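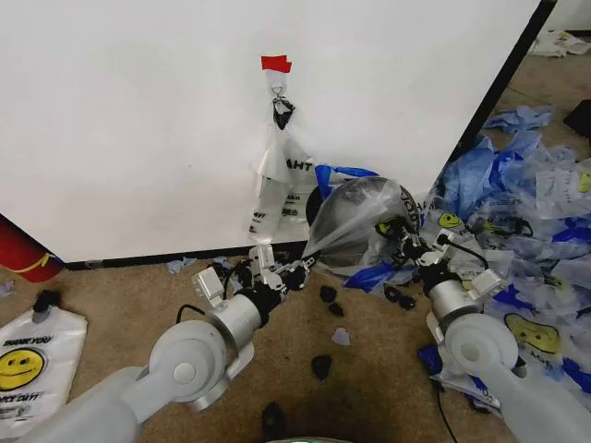 Teaching Two Arms to Handle Plastic Bags

Project report, Tangen robotics course
21st July

When our group picked plastic bags as our topic in January, we thought we had chosen something easy. A bag weighs almost nothing and can't really break. Then we tried to drive two robot arms through it ourselves, and we were hooked! Film folds, sticks to itself and changes shape every time you let go, so there is no fixed model of a bag that you can hand to a program. We decided to learn from examples instead.

Our goal was a set of recorded examples good enough to train a small policy, which we called Rivamora. One of us steers both arms, and the system stores the camera view, the joint positions and the gripper commands together. We named the recording tool Nestex – it started as a weekend script and grew from there.

We split the work into short skills: pick a bag from the heap, find the two edges, pull it open, and bring it to the bin. Opening was by far the hardest. If the grippers close on both layers at once, the bag stays shut no matter how nicely you pull. 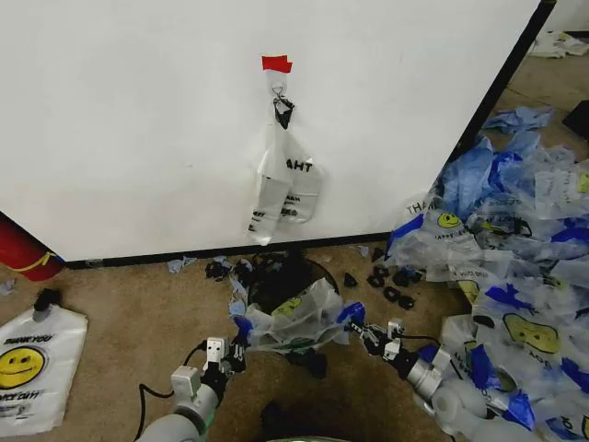
The approach to the bin gave us trouble of another kind. Early on we kept both arms high, and the policy copied that and let go too soon. We went back and recorded 200 more examples with a lower approach, and the change in the next training run was great to see.

In total we kept 2,934 examples and threw out 557. Most of the rejected ones had long pauses where the operator was thinking, and the policy learned to pause too (it looked very thoughtful). We also mixed up the bags between runs, so blue film and white film both turn up in the set, crumpled and flat.

One session was 40 minutes at most. After that our steering got sloppy, and you could see it in the joint curves.

Next term we want to try the same skills in the Jalholm lab, with different carpet and different light. We would also love to add knots – pulling the handles through each other is still beyond us, even when a human is steering.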